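The table, finally

I have been putting off the big table since before Christmas, and I would probably have put it off until the next one if Innes Ogilvie hadn't written to say she was coming through in April and would love somewhere to sit and eat a sandwich. Fair enough! There had been nowhere to sit and eat a sandwich in my house for a good long while. We'd been having supper on our knees, with the plates getting hotter and the cushions getting worse.

So I took a whole day over it. I know there are people who can clear a table in ten minutes with a bin bag and a stern expression, and I admire them, but I have to pick things up and think about them. A bus ticket from the trip to Pryor took me a quarter of an hour, because of course I then had to go and find the little guidebook it belonged in, and then I had to read the part about the mill again.

The first job was paper. I made one pile to keep and one to recycle, plus a third pile I called "ask" which was really a pile of things I didn't want to decide about. It ended up the tallest — it always does — and it's now in the hall in a shoebox with a lid on. I found 3 library receipts for the same book. I also found the instructions for the Ekerby shelf, which I had hunted for all through the fall while the shelf leaned against the wall in its wrapping, and which were underneath a place mat the entire time.

Then came the small stuff, and the small stuff is where I lose hours. Some years ago my sister started a jigsaw of a harbor at night (she is the jigsaw person, I am the person who makes the tea) and gave up on it when the sky got too dark, and pieces of it have been turning up around the house ever since. It was 300 pieces when it came home with her. I can't tell you what it is now. I put what I had into a jar with a screw top and wrote Urasora on a strip of masking tape, that being the name of the harbor on the box, or at least what I remember being on the box, which went to a yard sale without its contents. I still feel bad about that one.

After lunch (standing up, at the counter, for what I hoped was the last time) I got going on the pens. Every pen got a scribble on the back of an envelope, and if it didn't write after two good tries it was out. I was much stricter with the pens than with the paper. The pencils all stayed. I can't throw out a pencil, even a short one with teeth marks in it.

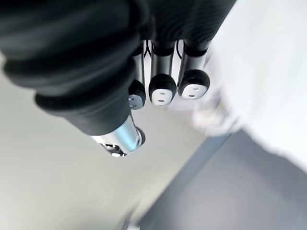
Afternoon, April. The kettle had been on twice by then.

By 6 I could put both elbows down without moving anything first, and I did, and I stayed like that a while with my tea. There's a ring from a hot pan near my usual place that I'd forgotten all about. I rubbed at it with a bit of oil on a rag and it's a little better, though I suspect I've only made the rest of the table look nicer around it.

Two things still don't have a home. One is the Rement catalog, which is too big for the magazine rack and too pretty to fold. The other is the good scissors, which used to live in the blue mug until the blue mug went to work with my husband and didn't come back. For now they're on the windowsill beside the radio.

Innes is due at 9 in the morning, so it may have to be a breakfast sandwich. I've bought the seeded rolls and the sharp cheese she likes, and I've told everyone in this house that any mail goes straight in the shoebox until she's gone.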